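Cahier d'atelier, projet Tondale
Tri et rangement de petits textiles, deux mains
Septembre, entrée reprise à 16 h 40

Suite des notes de la semaine passée. Je recopie au propre ce qui était sur feuilles volantes, plus les remarques de Tala Daher sur la politique de saisie. Les chiffres de perte sont dans le tableur, onglet 3. Je ne les remets pas tous.

Question posée par Jukine au départ : une machine à deux bras peut-elle vider une table encombrée dans une chambre ordinaire, sans gabarit, sans éclairage ajouté, et ranger ce qu'elle y trouve par catégorie ? Leur cahier des charges parle de « corvée domestique courante ». J'ai demandé une définition, pas de réponse pour l'instant. En attendant, je prends : table de chambre, objets souples de petite taille, quelques emballages, pas de verre, pas de liquide.

Corpus actuel : 593 démonstrations retenues, pince tenue à la main, sur les 2 000 visées. Seuil de premier entraînement fixé à 200, donc largement passé. Nyokabi Were voudrait attendre les 4 000 avant de conclure quoi que ce soit sur le souple. Je note son avis, je ne le partage qu'à moitié : la courbe sur les boîtes rigides s'aplatit déjà, celle sur les tissus ne bouge presque pas, et je ne vois pas pourquoi doubler le volume des mêmes gestes la ferait bouger.

Rigide. Boîtes en carton, faces planes, arêtes nettes. Saisie par les deux grandes faces, approche verticale. Rien à signaler. Le modèle se trompe de boîte quand deux sont empilées avec un décalage faible, il prend alors le bord commun et emporte les deux. Corrigé en partie en imposant une ouverture plus étroite avant descente.

Souple plat. Chiffons, bavoirs, chaussettes, petits vêtements. Deux modes d'échec distincts, à ne plus confondre dans l'annotation :
a) la pince ferme à vide parce que le tissu s'aplatit sous les doigts ;
b) la pince prend deux épaisseurs appartenant à deux pièces différentes.
Le mode (b) est le pire pour le tri, le robot dépose les deux au même endroit et considère la tâche finie. Tala propose une petite secousse après levée. Essayé à faible amplitude, la pièce parasite reste accrochée une fois sur deux quand il y a du velcro. À plus forte amplitude, c'est la bonne pièce qui part.

Souple volumineux. Crochet, tricot épais. Cas intéressant. La maille se comprime beaucoup avant d'opposer une force mesurable, donc le seuil d'arrêt réglé pour les tissus ne vaut rien : soit on écrase, soit on s'arrête trop tôt et la pièce pivote. J'ai séparé les seuils par classe, ce qui oblige à reconnaître la classe avant de fermer. La reconnaissance tient tant que la couleur tranche avec la nappe. Avec une laine grise sur nappe à rayures grises, elle ne tient plus.

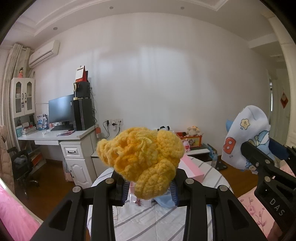

Table ronde, deux pinces. Pièce jaune au crochet serrée en haut des mors ; à droite, tissu blanc à motifs, « 8 » rouge.

Ce qui gêne dans cette configuration, c'est le voisinage. Le tissu bleu clair se retrouve entre les doigts, juste sous la pièce en crochet, avec la bande rayée marine et blanc et le petit sachet à côté. Pour un humain, aucune ambiguïté sur ce qui est tenu. Pour le modèle, tout ce qui se projette entre les deux doigts est candidat. L'étiquette automatique « objet saisi » sort souvent une zone unique qui englobe la laine et le tissu bleu. À reprendre à la main sur toutes les séquences de ce type. J'ai ouvert une fiche.

Deuxième point, occlusion. Une pièce large et bosselée qui déborde des mors masque ce qu'il y a derrière, ici une partie de la table. Tant que la pince ne bouge pas, la politique n'a pas d'information fraîche sur la zone cachée et travaille de mémoire. Or la mémoire est courte (fenêtre de contexte réduite le mois dernier pour tenir la cadence). On a le choix entre rallonger la fenêtre et apprendre un mouvement de dégagement. Je penche pour le second. Nyokabi dit que les opérateurs le font déjà sans y penser et qu'il suffit de ne plus couper ces passages au montage. Elle a raison, c'est moi qui avais demandé de les couper. Règle supprimée à compter d'aujourd'hui.

Troisième point, les deux mains. Dans les démonstrations, la droite et la gauche travaillent souvent chacune pour soi, deux tâches à une pince côte à côte. Peu de vraie coopération : tendre un tissu, passer une pièce d'une main à l'autre, maintenir la nappe pendant qu'on tire. Pour vider une table cela suffit. Pour plier, non. Si Jukine tient au pliage, il faudra une consigne séparée et des séquences séparées. Le signaler dans le compte rendu, le dire aussi de vive voix.

Matériel. Doigts en plastique noir, fentes longues. La souplesse en bout est correcte. Les fils lâches peuvent se prendre dans une fente, arrivé avec une frange de plaid, pas encore avec le crochet. Soston peut fournir des patins pleins à coller sur la face interne. Commander un jeu, comparer avant de généraliser. Ne pas changer les doigts au milieu d'une série, sinon les données d'avant et d'après ne se comparent plus.
Vérifier le serrage des vis en début de séance. Le mettre sur la feuille de départ, pas seulement dans les têtes.

Temps. Sur robot, une table prend encore nettement plus de temps qu'à la main, l'essentiel passant dans les hésitations avant fermeture. J'ai chronométré trois cycles seulement, je ne donne pas de moyenne. Tala refait la mesure avec le nouveau seuil.

Comparaison avec l'atelier. La ligne de reprise chez Ó Riain fait un travail voisin (pièces souples, bacs, tri par type) avec un taux de reprise humaine qu'ils jugent acceptable. Mais leurs pièces arrivent une par une, sur fond uni, dans un ordre connu. Rien de cela dans une chambre. Je ne pense pas qu'on puisse reprendre leurs seuils, peut-être leur façon de journaliser les échecs, qui est plus propre que la nôtre.

Réponse provisoire à la question de départ. Boîtes et emballages rigides : oui, sous surveillance. Textile isolé, contrasté, bien posé : oui le plus souvent. Textile en tas : non. Le tas est pourtant le cas normal sur une table de chambre, donc en l'état la corvée n'est pas faite, elle est entamée et quelqu'un doit la finir.

À faire
Séparer (a) et (b) dans le schéma d'annotation, rétroactif sur les 593.
Reprendre les masques « objet saisi » quand deux textiles sont entre les doigts.
Série laine sombre sur nappe rayée, mêmes opérateurs.
Patins Soston, un jeu.
Relancer Jukine sur la définition de « courante ».
Tala : cycles chronométrés, seuil crochet abaissé d'un cran, noter la version du modèle sur chaque essai.

Ajout, 18 h 10. Premier essai de Tala avec le seuil abaissé : la pièce tient à la levée, pivote au transport, tombe hors du bac. Version du modèle non notée. À refaire.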